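I've had my Plinex knee pads since March, and I promised a few of you at the Merard bowl that I'd write them up properly once they'd taken some real falls. Well, they have! I'm 41, I came back to skating after a very long break, and my knees meet the concrete more often than I'd like to admit.

First thing, the fit. They run small, so go up a size, and give the straps a few sessions to soften — mine pinched behind the knee for the first 20 minutes every time, and then one evening they just stopped.

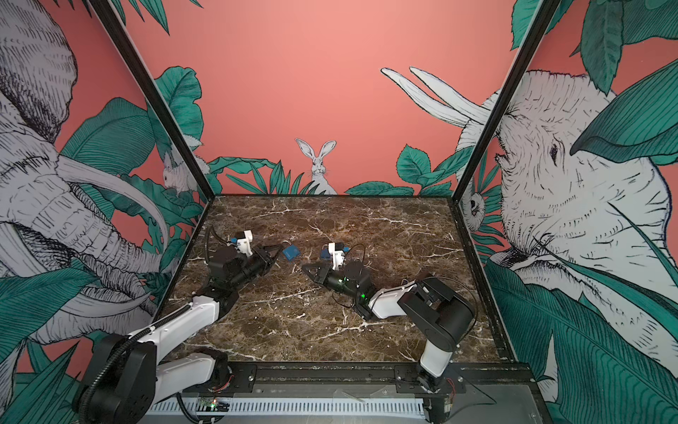 The caps slide beautifully, even on the rough patch by the steps, and I've still got plenty of plastic left on both. Annelies Smits lent me her old Pluteros to compare, and those are lighter and cooler to wear, but I felt every knock through them. My only real grumble is the lining, which takes two days to dry after a wash. At 40 pounds I'd buy them again.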